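Helline good practice project: progress report to the Rilberg fund
Period ending December
Prepared by Petro Kravchuk, with Stepan Dmytriv

1. Where we are

The work is on schedule. The grant pays for a short set of house rules for two-armed robot work on a table top, with people working in the same room. The draft now holds 37 rules. We began the period with 26, and most of the additions came out of the first trial with operators at Zornia.

Eight of the rules are marked as stop rules. If one of them is broken, the session ends and cannot restart until the session lead has signed the sheet. The remainder are marked as "fix and carry on".

2. What changed in the draft

Start of session. The operator and the session lead now read the start sheet aloud together. In the first draft each signed a separate copy, and the two copies did not always agree.

Reach. We have dropped the fixed distance for bystanders. The rule now refers to the full reach of each arm with its gripper open, to be worked out for each table and written on the sheet.

Glass. Glass containers are allowed, provided they are closed. A cracked jar or a loose lid means the item is taken out of use. Breakage is a stop rule.

Cables. All cables to the arms are checked by hand at the start and again after any break. Zornia asked for the second check to be removed. We have kept it for now and will look at it again after the next trial.

Logging. Every stop is logged, including those where the operator thinks the cause is obvious. Entries must give the task, the item and the arm in use. The old form had no space for the arm, and we could not use several entries for that reason.

3. Trial sessions

We logged 22 sessions under the revised draft. The task throughout was handling small food containers on and around a low slatted rack. Reading the start sheet took roughly four minutes, which operators accepted. The section on handover between shifts was the least well followed. Stepan Dmytriv is rewriting it, and the new text will be half the length.

Two operators found "clear of the arm" unclear as wording. It now says which parts of the body are meant.

4. Spending

Spending is within budget. The money set aside for printing has not been used and we ask to move it to operator training. Training took longer than planned, mainly on the stop rules.

5. Next period

Finish the handover section. Run the second trial at Zornia. Send the full draft to two outside readers and reply to their comments in writing.

Container handling at the slatted rack

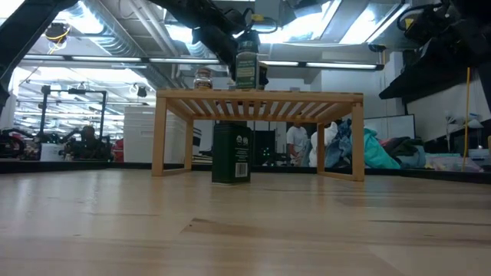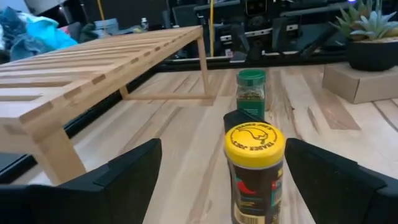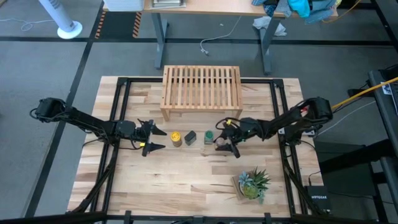
Who can restart a session after a stop rule has been broken?

Only the session lead, once the cause has been logged and the sheet signed. The operator may not restart it alone, even where the fault has been put right.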